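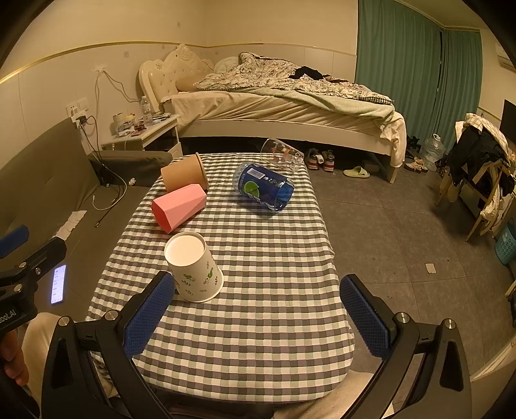 Sorting tipped-over cups with a small perception and planning stack

If you have a policy or a scripted arm that can pick up a cup, congratulations, you have the fun part done! The next thing everybody wants is for it to put the cup down the right way up. This tutorial covers the software for that: taking wrist-camera views of a table with a handful of cups and bottles lying every which way, working out which way each one points, and choosing an order and a grasp for each so that the gripper can stand them up without bulldozing the neighbors.

I'm using Peline for the pipeline glue and Indport for motion planning, but there is very little here that depends on either. If your planner takes a target pose and a list of collision shapes, you're good. You'll want to be comfortable with transforms. If you have to stop and think about what "camera in tool frame" means, go read up on that first, then come back.

What you need before starting

- A calibrated wrist camera, with the hand-eye transform saved somewhere you trust.
- A segmentation model that can find cups and bottles. Any promptable one will do.
- Depth, either from a sensor or from a couple of views. I'll come back to clear objects.
- A two-finger gripper with a known maximum opening.
- Demonstration clips, if you plan to train the last step. My set has 1634 of them.

Step 1. Mask out the fingers

Do this before anything else. In a wrist view the fingertips fill a big chunk of the lower image, and if the pads are a strong color (mine are blue) the segmenter will happily hand you a "blue bottle" that follows the gripper wherever it goes. I lost most of a Sunday to that one.

Record a short clip with the fingers opening and closing over a plain surface, take the union of every pixel they touch, and grow that region a little. Save it as a static mask. Peline lets you attach it to the camera node so that everything downstream gets it for free:

camera:
 name: wrist
 static_mask: fingers_union.png
 grow_px: 2

The mask is generous, and that's fine. Anything hiding behind the fingertips will show up again once the wrist moves.

If you are collecting with a hand-held gripper, check the clips for hands and legs too. In the living-space clips there is often a knee or a trouser leg at the bottom of the view, right beside the table. Add "person" to your segmentation prompts and drop those regions from the object list, but keep them in the depth cloud. You never want the planner to think that space is free.

Step 2. Find the table, then throw away the rest

Real rooms are wonderfully messy. Behind the table in one view there can be a bed, a nightstand covered in jars, a chair heaped with clothes and a big water jug on the floor. A good segmenter will find bottles in all of it. A clear water bottle on a nightstand is a perfectly correct detection and totally useless to you.

So fit the table plane first. Take the depth points below the middle of the image, run a plane fit with a tight tolerance, and keep the largest patch that is level. Then project the patch outline back into the image and keep only objects whose lowest points fall inside it.

Two things I'd watch for:

Patterned cloths. A checkered tablecloth is great for stereo matching and awful for edge-based segmentation. If your masks come out with square bites taken from them, raise the smoothing on the mask, not on the image.

Table ends that run toward other furniture. When the far edge sits close to a bed or a sofa, the patch can leak across the gap. Put a cap on the length of the patch and you'll be fine.

Step 3. Give each object a state, and keep the states simple

My first version estimated a full six-number pose for every cup. It was beautiful and it was slow, and it flickered constantly. What I run now is a four-way label plus one angle:

upright – base on the table, mouth up
inverted – mouth on the table, base up
lying – on its side, with a heading
unknown – look again before touching

The heading only matters for lying objects. I define it as the direction from the base to the mouth, measured in the table plane. For bottles, swap "mouth" for "cap". Pick a convention, write it on a sticky note, and never change it!

Getting the label is pleasantly easy with a small classifier on the cropped object. Getting the heading takes a bit more. Fit a long axis to the mask, which gives you two possible directions, then run a second tiny head that answers one question: which end is open? With tapered cups you can also use the width at each end as a check. Don't lean on width alone, because perspective from a low wrist camera can make the near end look wider even when it's the base.

The view at the top of this page makes a good test case, so let me use it. The white paper cup with the green leaf print has its closed base facing up, so it should come out as inverted. The pink faceted cup is lying, heading down and to the left. The kraft cup just behind it is also lying, heading right. The blue bottle with the lime slice on its label is lying with its cap end toward the kraft cup. The clear tumbler at the far end is tipped over with its mouth toward the bed. One inverted, the rest lying, and the headings all over the place. If your estimator gets that layout right, it will cope with most tables.

Color is a helpful hint for open ends, by the way. On that pink cup the open end is a darker red-pink. Turn on strong hue augmentation during training, though, or the classifier will decide that dark always means open, and the first cup with a dark base will fool it.

Step 4. Deal with the clear one

There is always a clear one. Most depth sensors look straight through a glass tumbler and report the table behind it, so you get a good mask and nonsense geometry.

The fix I like is to skip depth inside the mask completely. Take the mask outline and assume the object touches the table plane along its lowest edge. Then fit a cylinder with a fixed aspect ratio. You already trust the plane from step 2, so this works better than it has any right to. If the glass has printed decorations, you may get a few valid depth points on them. Use those to pull the cylinder into place, with a low weight.

Mark the result as low confidence and let the planner ask for a second view from closer in:

if obj.confidence < cfg.regrasp_view_threshold:
 plan.insert_before(obj, LookFrom(obj.center, height_mm=210))

Two hundred and ten millimeters keeps the whole tumbler in view with my lens. Yours will be different, so try a few heights and watch the mask.

Step 5. Choose the order

Here's where it starts to feel like a real system. Each object gets a cost for being picked now, and you go greedy, re-scoring after every pick. My cost has these terms:

reach – distance from the current gripper position
crowding – how much other stuff sits inside the finger sweep
turn – how far the wrist has to rotate to match the heading
doubt – one minus confidence

Crowding deserves the biggest weight. Two cups lying one just behind the other are a classic trap: each is graspable alone, but the open fingers aimed at the back one come down on the front one. With the weights below, my planner takes the near, clear-space object first and opens up room as it goes.

weights:
 reach: 1.0
 crowding: 4.0
 turn: 0.8
 doubt: 2.0

Compute the finger sweep with the gripper fully open and including the pads. I once used the bare finger model from the vendor file and wondered why every approach clipped something.

Step 6. Pick a flip

Inverted and lying objects need different moves, and I keep them as two separate skills.

For inverted cups, grasp from the side at mid-height, lift, rotate the wrist half a turn about the approach axis, and set down. Check joint limits for the whole turn before you close the fingers. Indport will do this if you pass the rotation as a path constraint instead of a goal.

For lying objects, grasp across the body with the fingers pointing down, lift, and tilt by a quarter turn so the mouth ends up on top. The heading tells you which way to tilt. Get it backward and you'll neatly place every cup on its rim.

Paper cups want a force limit. Start low and raise it until the cup stops slipping, and store the value per material class.

Step 7. Test it on saved views before moving anything

Please do this part! Build a replay set and run perception plus ordering on it with no robot attached. I use 3000 saved views, pulled from the same clips but split by room, so that no bedroom or kitchen shows up in both training and test. The Grīnberga rooms are my held-out ones.

Log three things for each view: the state labels, the heading error for lying objects, and the pick order. I push mine into Tornden, which draws the order as numbered dots over the image, and scrolling through them is oddly addictive. Look first at views where the order changes between neighboring images. Nearly all of my worst bugs showed up there, and most were a heading flipping end for end.

A cheap cure for the flipping is to vote across the last few views while the wrist moves in, and freeze the heading once the approach begins. Don't keep updating it during the descent. The fingers cover too much of the object by then, and the open-end head starts guessing.

If something looks wrong

Every object is "unknown": the crops are probably too tight. Pad them by a fifth.

Objects appear on the sofa or the floor: the table patch leaked, so go back to step 2.

Bottle headings are random but cups are fine: your training labels mix up cap and mouth. Check the sticky note.

The planner refuses every grasp: look for depth noise floating just above the cloth. A small height cutoff over the table plane clears it up, and three or four millimeters has been enough for me.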